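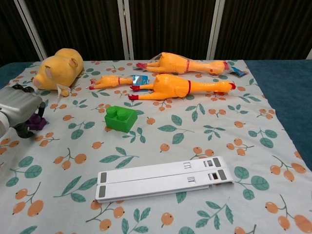 Boxing sorts its competitors by body weight. Two people of the same age, with the same training and the same number of bouts, will not be matched if one is much heavier than the other. Any system of sorting depends on what is measured. Sort the toys on the table by color, and the yellow plush pig goes in with the three rubber chickens. Sort them by kind of animal and the pig is on its own. Boxers could be sorted by height, by reach or by years in the sport, and each of these has been proposed at one time or another. Weight is the measure that stuck, and this chapter looks at how it is used and what problems come with it.

Weight matters in the ring for two main reasons. A heavier boxer can usually put more force behind a punch, and a heavier boxer is usually harder to move. Neither of these is a fixed rule. A lighter boxer with good timing may hit harder than a heavier one who punches off balance. Over many bouts, though, the advantage of size is large enough that officials do not leave it to chance.

The earliest prizefights had no weight classes at all. Challenges were open, and the bigger man had the better of it more often than not. As the sport became organized, promoters and clubs began to set limits, but these differed from place to place. A boxer could be a lightweight in one hall and too heavy for the class in the next. Agreed limits came later, and even now the amateur and professional codes do not use the same list. Readers should always check which code a set of records belongs to before comparing results.

A weight class is an upper limit. A boxer in a class may weigh less than the limit but not more, and the limit of the class below serves as the floor in most amateur events. In professional boxing the two sides may also agree on a limit that falls between two classes. This is called a catchweight. Catchweight bouts are legal under most commissions, but whether a title can be at stake is a separate matter, taken up in Section 2.

The weigh-in is where the limit is enforced. Professional weigh-ins are often held the day before the bout, and that gap has shaped the way boxers prepare. Many of them lose water in the last days of training, step on the scale at the limit, and then drink and eat until the first bell. The weight on the official sheet may be well below the weight in the ring – a point that is easy to forget when reading old results.

The case study for this chapter follows the Udlow Open, a regional amateur tournament, through one change in its rules. Entries in the year studied came to 1551, and each entrant was weighed on the morning of the first bout. The following year the organizers added a second weigh-in for anyone who reached the semifinals. Margit Simon, the chief of officials, kept the scale sheets from both years. Zinhle Potgieter coached boxers in the lighter classes and opposed the change at first. Their accounts appear in full at the end of the chapter, along with the sheets for 100 of the entrants.

As you read, keep these questions in mind:

What is a weight limit meant to protect, the fairness of the contest or the health of the boxer?

Who gains when the weigh-in is moved closer to the bout?

Should a boxer who misses the limit be allowed to compete if the opponent agrees?

Key terms

Catchweight: a limit agreed on by both sides that is not the limit of a standard class.

Rehydration: the return of body water after the weigh-in.

Walk-around weight: what a boxer weighs when not preparing for a bout.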